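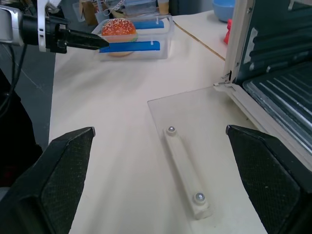 Notebook entry, 3 December 2023, Fotstead workshop. The entry concerns the preparation, storage and rejection of hide glue for the Akano casework, and it replaces the loose sheets that were clipped inside the cover of the previous volume. The loose sheets disagreed with one another on soaking and on the holding temperature, and two of them carried no initials. Hide glue is made for wood to wood, and most of what follows assumes a joint of that kind. A long, narrow bar of pale wood fastened to a clear acrylic plate is a different case: the plate takes up no water from the glue line, and the wood moves across its grain while the plate does not follow it. Joints between wood and plastic are therefore outside this entry and should be recorded under mechanical fastenings, in the section begun in July.

Stock on hand

The old granules are finished. The new lot from Sotusano came in a paper sack with an inner liner and was moved to the two lidded tins on the lower shelf. The sack label gives the grade as 265, which is stronger than the last lot and sets faster. The label was cut out and is pasted on the facing page. Colleagues used to the previous grade should expect less open time and should have clamps set to width before the brush goes into the pot.

Granules are to be kept away from the sink. The previous tin had a crust under the lid and a faint smell, and although it tested adequately it was not used on the casework. The crust was put down to the tin standing beside the steam kettle through most of the fall.

Soaking

Standard batch: one part granules to two parts cold water by weight. Weigh both. The scoop that lives in the tin is not a measure and gave a batch on Friday that was thick enough to stand a brush in. For small repairs the batch is made up with 100 g of water. Anything smaller dries around the wall of the jar faster than it can be used.

Use filtered water from the jug. Pour the water over the granules, stir once, cover, and leave until no hard center can be felt when a grain is pressed. With the Sotusano granules this was reached well before lunch when the jar was put up on arrival. The coarse grains in the bottom of the tin take longer than the rest, and the tin should be turned over a few times before weighing so that the coarse and fine material are mixed.

Overnight soaking is acceptable in the refrigerator and is not acceptable on the bench. Wenjie Tang has asked that jars in the refrigerator carry a name and the word GLUE in capitals, and that they stand on the bottom shelf.

Heating

The Abbasi pot is now the only pot in use for the casework. The older pot overshoots and has been moved to the cupboard under the window with a tag on the cord. The dial on the Abbasi pot is marked in steps that correspond to nothing in particular. A pencil line has been drawn on the housing at the setting which holds the glue warm enough to run and well short of a simmer. Please do not rub it out. The thermometer should be read in the glue itself. The water jacket ran consistently hotter than the jar on every reading taken this week.

Top up the jacket from the kettle. Cold water in the jacket sets the glue back long enough to spoil a sequence of rubbed joints, as was found on the second drawer front.

Glue that has boiled is discarded. It may still look sound and it may still grab, but the gel made from it is weak, and there is no way afterward to tell which joints it went into.

Testing before use

Three checks are made on each batch, and the results are written on the batch line at the back of this volume.

Run from the brush. Lift the brush a hand's width above the jar. The glue should fall in an unbroken stream and only then begin to break into drops. If it drops at once it is too thin. If it folds on itself as it lands, add hot water by the teaspoon.

Finger tack. A drop between thumb and forefinger should begin to pull threads while it cools. This check depends on the temperature of the hand and of the room, and a colleague coming in from outdoors will get a poor reading. It is useful for comparing one batch with another on the same morning and should not be relied on beyond that.

Gel. A spoonful is left on a saucer in the refrigerator. It should set to a firm, clear disk that can be lifted whole. A disk that tears, weeps or sticks to the saucer means that the batch goes out. The Friday batch, corrected with water, passed. The batch made from the crusted tin also passed, as noted above, but its disk was cloudy.

Room conditions

The heating at Fotstead was off when the building was opened this morning, and the first hour was given to bringing the room up to 21 degrees. No gluing was attempted before that. The casework parts had been left on the rack by the outer wall and were cold to the hand well after the room had recovered. They were moved to the inner rack, where they should have been in the first place, and where parts awaiting glue are to be kept until spring.

For the longer joints the mating faces were warmed with the lamp. The iron was tried on the first pair and put away again: the edge nearest the iron had lost enough moisture to show a slight hollow under the straightedge. The lamp is slower and gave no measurable change.

Joints made today

Carcass back, left and right stiles. Rubbed joint, no clamps, left standing on edge against the rack. Both took hold quickly. The right stile was rubbed once too often and had begun to gel; it was opened with hot water, cleaned, dried and made again. The second attempt was satisfactory.

Drawer runner, lower. The old glue was softened with a damp cloth and removed with a wooden scraper. A good deal of it came away dry. There is an earlier repair at the back end, in something that does not respond to water, alcohol or heat, and which has been left alone for the present. Wenjie Tang is to look at it before any further work is done on that end.

Drawer runner, upper. Not started. The screw holes need plugging first, and the plugs have not been cut.

Blocks behind the cornice. Four replaced, with the grain running the same way as the boards they support. The originals were set across, and each of them had either split or let go. The originals have been bagged and labeled with their positions.

Veneer, left end. Lifting along the lower edge for the width of a hand. Thin glue was worked under the edge with a palette knife, pressed with a warm block over silicone paper, and left under weight. A small area near the corner sounded hollow when tapped after the weight was shifted. It has been marked with a chalk tick and will be done again.

Additives

The question of salt and urea came up again. Both lengthen the working time. The workshop has used urea in the past for large veneer panels, at 2 percent by weight of the dry glue, and there is a satisfactory record of it in the volume before last. No additive has been used on the Akano casework and none should be used without a note on the treatment sheet. Ready-made liquid glue is kept for mock-ups and for jigs, and the bottle should not stand on the same shelf as the tins.

Storage and disposal

Made-up glue that has passed its checks may be poured into the flexible tray, allowed to gel, cut into cubes and frozen. One cube in the small jar is enough for a repair of ordinary size. Cubes are reheated once. Glue left in the pot at the end of the day is thrown away, even where it looks good, and the jar is filled with warm water before anyone goes home. The jar left on Friday needed a chisel.

Gel may go in the general waste. It must not go down the sink. The trap has been opened twice this year for this reason, and the second time it was necessary to call someone in.

Brushes are rinsed hot, shaped and hung. The brush with the metal ferrule is to be taken out of use. It leaves a dark stain where it rests in the jar, and a trace of the same color was found on the test piece of oak. The two cord-bound brushes are adequate, and a third should be ordered.

Outstanding

Remake the hollow area at the left end, lower corner.

Cut plugs for the upper runner.

Retest the Sotusano granules after they have stood in the tins for a while, and enter the gel result beside today's.

Ask Sotusano whether the next sack can be supplied in the finer grain only.

Replace the thermometer. The present one reads correctly against the reference at room temperature and has not been checked hot.

Transfer the soaking and holding instructions to the card above the pot. The existing card still gives the instructions for the previous grade and should be taken down on the same occasion.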